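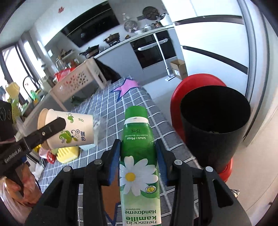
Quiénes somos

Alamley es una empresa pequeña dedicada a ordenar cocinas y a enseñar a mantenerlas ordenadas. Trabajamos en casas particulares, en pisos de alquiler entre un inquilino y el siguiente y, desde hace menos tiempo, en las cocinas comunes de residencias y oficinas. También damos un curso de 9 sesiones para personas que prefieren hacer el trabajo por su cuenta.

La empresa la fundaron Enikő Bodnár y Simin Hosseinzadeh. Enikő venía del almacén de una tienda de menaje y Simin había trabajado en mudanzas, primero embalando y después haciendo los presupuestos. Se conocieron en una mudanza complicada, la de una familia que cambiaba una casa con despensa por un piso con cuatro armarios, y pasaron dos tardes decidiendo con los dueños qué cabía y qué no. De aquellas tardes salió el método que seguimos usando, con algunos cambios.

Qué hacemos

El servicio más pedido es la cocina completa. Incluye armarios, cajones, encimera, nevera, la zona del fregadero y lo que haya en el suelo. Vaciamos por zonas, limpiamos las baldas, agrupamos lo que se usa junto y lo volvemos a colocar. No vendemos muebles ni cajas organizadoras. Si hace falta un recipiente, primero miramos los que ya hay en la casa. Una cesta que estaba en el baño puede servir para los paños, y una caja de cartón resistente aguanta meses en el fondo de un armario.

Hacemos también el servicio de mesa y encimera, más corto. Está pensado para casas donde los armarios funcionan bien y el problema son las superficies. En la mesa de la cocina acaba de todo: el tubo de crema de manos, un vaso de papel, una estrella recortada de alguna manualidad, el escurridor que se apartó del fregadero para tener sitio. Son cosas que se usan y que casi nunca sobran. El trabajo consiste en darle a cada una un lugar cerca de donde se utiliza y en dejar la mesa disponible para comer, que suele ser lo que se nos pide.

El tercer servicio es la entrega de piso. Lo contratan sobre todo propietarios y agencias. Revisamos el menaje, lo contamos con el inventario delante, apartamos lo roto y dejamos una lista actualizada dentro de un armario.

Cómo trabajamos

Antes de la primera visita pedimos unas fotos y hacemos una llamada. Queremos saber cuántas personas cocinan, a qué horas, si hay niños, si alguien no llega a las baldas altas y qué parte de la cocina molesta más. Con eso Simin prepara el presupuesto. El precio es cerrado y no cambia si tardamos más de lo previsto.

El día de la visita empezamos por la superficie más grande de la habitación, casi siempre la mesa. La cubrimos con un mantel de los que haya en la casa y la usamos como zona de clasificación. Sobre ella van pasando los grupos: primero lo pequeño y suelto, después vasos y tazas, después ollas. Las ollas con su tapa al lado. Las tapas sin olla se guardan aparte hasta el final, porque la olla aparece a menudo en otra habitación, en el balcón o en casa de una hermana.

Clasificamos con las personas de la casa presentes. No tiramos nada sin permiso y no opinamos sobre lo que alguien quiere conservar. Si una familia tiene tres coladores y usa los tres, los tres vuelven al cajón. Lo que se descarta sale en bolsas separadas: para donar, para reciclar, para la basura. Las bolsas de donación se quedan una noche en la casa por si alguien cambia de opinión. Pasa con frecuencia, sobre todo con las tazas.

Lo siguiente es colocar. Seguimos estas reglas, que damos también por escrito:

- Lo de todos los días, entre la cadera y los ojos.
- Lo pesado, abajo. Las ollas grandes no van nunca por encima de la cabeza.
- Sartenes y tapas, en la pared o en vertical si el armario es hondo.
- Junto al fregadero, solo lo que toca el agua: jabón, estropajo, escurridor, crema de manos.
- En la encimera, lo que se usa al menos una vez al día.
- La aspiradora y la escoba, con un sitio fijo, aunque sea fuera de la cocina.
- Los adornos se quedan donde los puso la familia, salvo que estén cerca del fuego.

La última regla la añadió Enikő después de que varias clientas nos dijeran que otras empresas les habían dejado la cocina correcta pero sin nada suyo. Los papeles decorativos de las fiestas, los dibujos y los imanes no estorban a nadie para cocinar. Si están en la pared, siguen en la pared.

Terminamos con un repaso. La persona que más cocina abre los armarios y busca cinco cosas que le decimos. Si tarda en encontrar alguna, la cambiamos de sitio. A veces hay que mover un estante entero.

El curso

El curso empezó como un taller suelto de una tarde y creció. Tiene 9 sesiones y se hace en grupos pequeños, en nuestro local y en cocinas reales que nos prestan los propios alumnos. Cada sesión trata una parte de la cocina:

1. La mesa
2. El fregadero y el escurridor
3. Cajones
4. Ollas, sartenes y tapas
5. Vasos, tazas y desechables
6. La nevera
7. Hornos y espacios que acaban siendo armario
8. El suelo: cajas, bolsas, taburetes
9. Mantenimiento

La sesión de vasos y desechables es la que más ha cambiado. Al principio dedicábamos diez minutos a los vasos de papel, las tapas de plástico y las bolsas. Ahora ocupan casi la mitad de la clase. En muchas casas hay un paquete empezado en cada armario, y la gente compra otro porque no encuentra los anteriores. Proponemos juntarlos en un solo sitio, a la vista, y no reponer hasta que quede el último paquete.

También hablamos de taburetes. Un taburete en la cocina sirve para sentarse, para subirse y para apoyar cosas, y las tres funciones se estorban. Pedimos a los alumnos que elijan una y que busquen otro mueble para las demás. Una mesita auxiliar con una o dos cestas resuelve bien la parte de apoyar cosas si queda cerca de la puerta o de la ventana.

El curso cuesta 84 euros por persona e incluye el cuaderno. El siguiente grupo empieza en octubre. Las plazas se asignan por orden de inscripción y guardamos dos para personas en paro, a mitad de precio.

El cuaderno

Lo escribió Enikő y lo corrige Simin cada año. Tiene 80 páginas y está pensado para llenarse a mano. Trae plantillas para el inventario de menaje, un plano cuadriculado para dibujar la cocina y una hoja para la puerta de la nevera. La segunda edición suprimió el capítulo de etiquetas, que casi no se usaba, y añadió uno sobre cocinas compartidas.

Se puede comprar sin hacer el curso, en el local o por correo.

Las casas donde hemos trabajado

Llevamos una cuenta de las cocinas terminadas en una pizarra del local. Cuando escribimos esta página son 766. La mayoría son cocinas de piso, con la lavadora dentro y poca encimera. Hay también casas con cocina abierta, donde lo que se ordena se ve desde el sofá y hay que decidir más cosas a la vez.

Entre los encargos más largos están los apartamentos del edificio Rathore, que hicimos planta por planta durante un verano. Todas las cocinas eran iguales de origen y ninguna se usaba de la misma manera. En un apartamento los hornos guardaban bandejas y moldes; en el de al lado se horneaba pan a diario y las bandejas no tenían sitio. De ese trabajo sacamos los planos que ahora enseñamos en la cuarta sesión.

Con la residencia Motari tenemos un acuerdo anual para las cocinas comunes. Vamos al principio y al final de cada curso. El mayor problema allí es la nevera, que comparten muchas personas, y lo llevamos mejor desde que cada balda tiene dueño y fecha de revisión.

Quién es quién

Enikő Bodnár dirige las visitas y el curso. Es la persona que coge el teléfono por las mañanas. Se encarga de los inventarios y de las entregas de piso.

Simin Hosseinzadeh lleva presupuestos, facturas y la agenda, y va a las visitas grandes. Los traslados dentro de una misma casa, por ejemplo cuando hay que vaciar la cocina para una obra, los organiza ella.

Para el transporte de donaciones contamos con Werker, una empresa de portes del barrio. Recogen en la puerta y nos devuelven un recibo con lo entregado y el lugar de entrega. El recibo se envía al cliente.

Lo que no hacemos

No hacemos reformas ni instalamos muebles. No limpiamos campanas por dentro ni desmontamos hornos. Podemos decir si una balda está vencida, pero la tiene que cambiar un carpintero. Tampoco publicamos el antes y el después de las casas de nuestros clientes con nombre o dirección.

No trabajamos cuando la persona que vive en la casa no está de acuerdo. Nos ha llamado más de un hijo que quería ordenar la cocina de su madre mientras ella estaba fuera. En esos casos proponemos hablar primero con la madre.

Horario y contacto

El local abre por las mañanas y, los días de curso, también por la tarde. Conviene llamar antes de venir, porque si las dos estamos de visita no queda quien abra. Las fotos para el presupuesto se pueden enviar por correo electrónico; bastan cuatro o cinco, con los armarios abiertos y sin recoger antes.

Respondemos en dos días laborables. En agosto tardamos algo más.

Página actualizada el 20/08/2021

Compartido 84 veces · 9 comentarios

También en esta web
Ollas sin tapa y tapas sin olla
Cómo preparar las fotos para el presupuesto
Vasos de papel: un solo sitio para todos
Cocinas compartidas: una balda por persona
Inscripción al curso de octubre
Qué pasa con las bolsas de donación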